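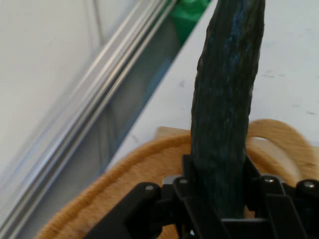

Javbridge Growing and Kitchen Group
Minutes of the meeting held on Dec 30, 2024 in the back kitchen at Kneath

Present: seven members. Apologies were received from two members. The chair opened the meeting at ten past two. The secretary took the minutes.

1. Minutes of the previous meeting
The minutes of the October meeting were read and accepted with one correction. Under item four, "pickled beans" should read "pickled beetroot". The secretary has changed it in the book.

2. Matters arising
The tap in the back kitchen is repaired, but it must be closed firmly by hand. The second key was found in the drawer with the tea towels. It has now a label on it and hangs by the door.

3. Cucumbers
This was the longest item. The members spoke first about which kind of cucumber the group wants to grow next season. The long dark ones with the bumpy, ridged skin were preferred by most members, both for salad and for the sandwiches at the summer lunch. One member said that the skin is too tough for children and that smooth ones are easier to wash. Another member answered that she peels them in stripes, so that half of the skin stays on, and her grandchildren eat them without complaint.

It was discussed if a slightly curved cucumber is a problem for the sales table. Last summer some buyers took only the straight ones, and the curved ones stayed until the end of the afternoon. The meeting agreed that curved cucumbers will be sold at the same price as the straight ones. Those which are left at four o'clock go to the kitchen for soup or relish.

Storage was raised again. A few cucumbers became soft in the cold room in the summer because they were lying against the back wall, where it is coldest. It was agreed to keep them on the upper shelf, wrapped in a clean cloth, and not beside the tomatoes or the apples. A note with this text will be put on the cold room door.

Agreed: to grow the dark ridged kind in both glasshouse beds at the Oro end, and a small number of the smooth kind in the bed near the compost, as a trial.

4. Seeds and orders
The secretary has received the seed list from Ronix. The price of a packet is a little higher than last year, but there are more seeds in it. For the whole order, including the peas, the leeks and the squash, the cost will be 169 pounds. The group has put aside 200 pounds for seeds, so the order can be made without a new decision. The remaining money will be kept for string and canes – the old canes are split and several members have had splinters.

One member asked if we could save our own cucumber seed. The answer was that this is possible, but the fruit must then stay on the plant until it is yellow, and the plant gives fewer cucumbers after that. The question will come back in the spring.

Agreed: the order goes to Ronix before the end of January.

5. Kitchen at Kneath
The chopping boards were looked at before the meeting. Two are worn and should not be used for anything that is eaten raw. It was decided to throw them away and buy new ones of the same size, so they still fit in the rack.

The large peeler is missing. If somebody took it home by mistake, please bring it back, no questions will be asked.

There was a longer talk about the relish. In the autumn the group filled 38 jars, and all are sold or given away except 5, which are on the low shelf in the store. The members tasted one recipe with more mustard seed and less sugar. Opinions were divided. The chair found it too sharp, two members liked it better than the old one, the others had no strong opinion. Both recipes will be made next year in small batches, with different labels.

It was also asked that everybody who cuts cucumbers for the relish cuts them in the same thickness. The thin slices were falling apart in the vinegar while the thick ones stayed hard. The width of a pencil was suggested and accepted.

6. Glasshouse
The glass on the north side needs washing before sowing. The water butt should be emptied if strong frost comes. The strings for the climbing plants will be tied to the upper wire this time and not to the roof bars, as it was difficult to reach them last summer.

A member asked about the heating mat. It works, but the plug is loose. It will not be used until an electrician has seen it.

7. Any other business
The summer lunch: no day is chosen yet. The members are asked to look in their own calendars and tell the secretary.

The biscuit tin is empty. The secretary will fill it.

It was proposed to paint the bench outside the door. The colour was not agreed – green and white had equal votes – and the item is moved to the next meeting.

8. Next meeting
At the end of January, same room, same time. The secretary will send a message with the day. Please bring your own cup, there are not enough cups in the cupboard at present.

The meeting was closed at twenty to four.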